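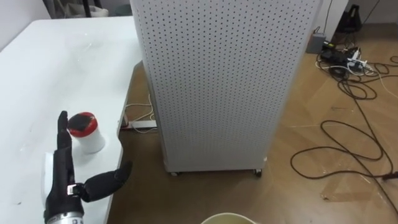 Can you get your old text messages onto a new phone without paying for an app? The backup built into most phones will carry them over, as long as you turn it on in the old phone first and restore it while you're setting up the new one.

Hello all,

Sorry for the slow reply, I've been moving my mum's phone over this week and had the same trouble as the message I'm answering further down. She had the older Sosero with the cracked corner, and 1,965 texts on it (the backup screen gives you the total), and she wanted every last one kept, including the ones from the dentist!

What worked for me was Settings, then Accounts, then Backup. Messages has its own switch in there and on hers it was off, even though the main backup said it was on. I flicked it over, plugged the phone in and left it on the wifi while we had lunch – it was done before the washing up. On the new phone you get asked whether you want to restore from a backup right at the start. Say yes then. If you skip that page you have to wipe the phone and begin again, as I found out on my first go.

Picture messages are another matter. They only come across if you tick the media box as well, and hers took up 400 MB, so don't try it on mobile data.

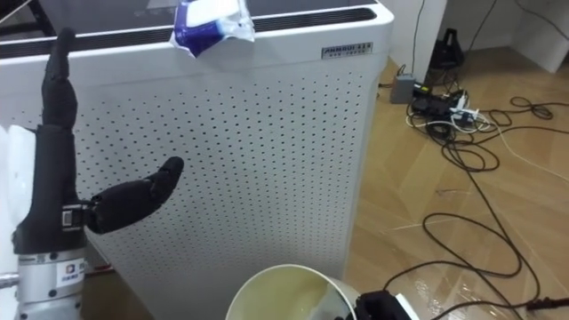
On Sep 27, 2018, a list member wrote:

> I've got 2 phones on the table and I'm none the wiser. Lasatia says it
> has copied all my texts, but when I open Messages on the new one I only
> get the last 40 in each conversation. Is that the free version being
> mean or have I missed a setting? I don't want to send the old phone
> back until I'm sure. Schmieder on the high street in Ginbridge offered
> to do it for me but they want to keep it overnight.

On Lasatia: I used it in June for my own phone and had the same thing. There's a setting called History length, tucked away under the three dots in the top corner, and it starts out on Short. Change it to Everything and run the copy again. I didn't end up with doubles, though I'd cleared the new phone's messages beforehand just in case.

Do hang on to the old one until you've scrolled back to something really ancient and seen it there with your own eyes. I'd let a few days go by too, and check that your group chats haven't split in half (mine did, and I still have two of the family one).

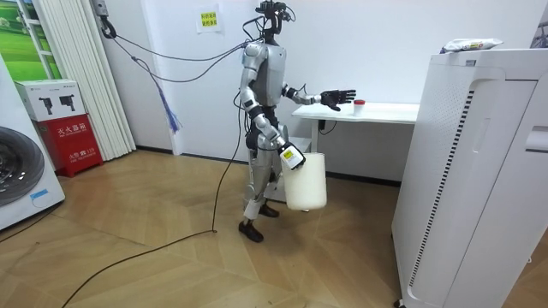

Robot holding a cream-coloured bin by the rim

If anyone has managed to bring voicemails over as well I'd love to hear how, as Mum has a few she's fond of and they're still stuck on the old phone.

All the best from a rather damp Ginbridge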